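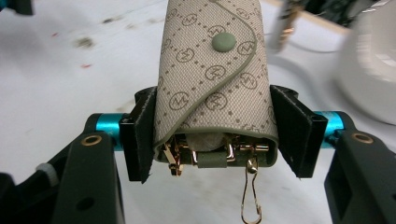 Canvas key pouch with green piping and a matching snap.

How to turn a piano piece into a string quartet (without your cellist quitting)

I've been arranging for our amateur quartet, Skandulwood, for long enough now that people email me asking how to start, and my replies keep getting longer, so I'm putting it all on one page. I'm a violist. You may see some bias.

Pick the right piece

Choose something with a tune, a bass line and stuff in the middle you can hum. Slow movements are lovely for a first go. Stay away from anything that depends on the sustain pedal, at least to begin with. All those washy arpeggios sound gorgeous on a piano and like four people practising scales when you hand them to strings.

My own first attempt was the Gotberg Serenade, all 538 bars of it, and I don't recommend anything of that size. I got to the development and put it in a drawer until the following March. Find a two-page piece instead!

Also check that you're allowed. If the composer has been dead a good long while you're probably fine, but the rules differ from country to country, and a modern edition can carry rights of its own. If it's still in copyright, write to the publisher before you put in a month of evenings. I once wrote to Cabello about a little nocturne and they said yes, very nicely, for private use only.

Mark up the piano score first

Don't open your notation software yet. Photocopy the music, get some coloured pencils and play through it, badly if need be (I play piano with what feels like three fingers). Colour the melody wherever it goes, including when it dives into the left hand for a bar. Then colour the bass. Whatever's still uncoloured is what you've got to share between the second violin and the viola.

Look for the places where the pianist is playing more notes than you have players. Most of the time those are doublings, so you can throw some out and hardly miss them. Keep the third of the chord and keep any dissonance. The fifth is usually the first thing I drop.

Check your ranges, and maybe your key

The violin goes down to the G below middle C, the viola to the C below that, and the cello another octave down. Pianos go a lot lower, so you'll find bass notes that have to come up. When you move one, move the whole phrase, not the single note, or the bass line gets a strange hiccup in it.

Flat-heavy keys are the other headache. D flat major sits under a pianist's hands beautifully and sits under ours like a wet sock. Try it up a semitone in D and suddenly there are open strings everywhere and the whole thing rings. Purists will grumble that the colour has changed, and they're right, it has. I'd still do it for amateurs.
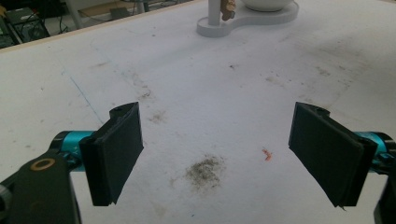 Siu-fong Wu disagreed with me about this in the comments: "I'd leave the key alone. We did a slow movement in D flat and the covered sound, with hardly an open string in it, was the best thing about the arrangement. Moved to D it came out far too cheerful. Give people the fingerings and a few weeks and they'll cope."

Fair enough! Try both if your software will transpose for you, and let the players vote.

Share it around

If the first violin has the tune from start to finish, you haven't finished arranging. Give the cello a verse. Give the viola a verse (please). A tune that comes back on the piano is usually the same sound again, so the repeat is your chance to do something new with it, and a viola melody with the violins murmuring over the top is about as nice a noise as four people can make.

Watch the middle parts as well. I used to write second violin lines that were just leftover chord notes, leaping about all over the place, and Rosalía Marín would play them with a face like thunder. Now I sing every part through before I print it. If I get bored or lost singing it, I rewrite it.

Put in the bowings and dynamics

Piano slurs aren't bowings. A pianist's slur might stretch over four bars, and no bow lasts that long at a decent forte. Break the slurs up where the phrase breathes. Pencil marks will do for a first rehearsal, but tidy them up afterwards.

Pedalled chords need a decision. I'll often hold the bass in the cello and have the upper parts play short notes, or give one of them a pizzicato, and between them you get something that feels a bit like a piano dying away. Staccato is a similar story: it could be off the string, on the string or plucked, and if you don't say which, you'll get all of them at once.

Dynamics should go in every part. Mark the tune a notch louder than the rest if it's low down in the texture.

Print the parts properly

Page turns! Put them at rests. I'll squash a page or leave half of one blank to get a turn in a rest, and I've never had a complaint. Rehearsal letters every phrase or two, bar numbers at the start of each line, and cues after any long rest.

Then play it. We try new things out upstairs at the Stositz hall at 7 pm, and the first run is always a bit grim. Take a pencil, note down where people stumbled, and ask them what felt awkward before you decide they just need to practise. The spot I'm proudest of in the Gotberg was the cellist's idea, and she only mentioned it while she was putting her cello away.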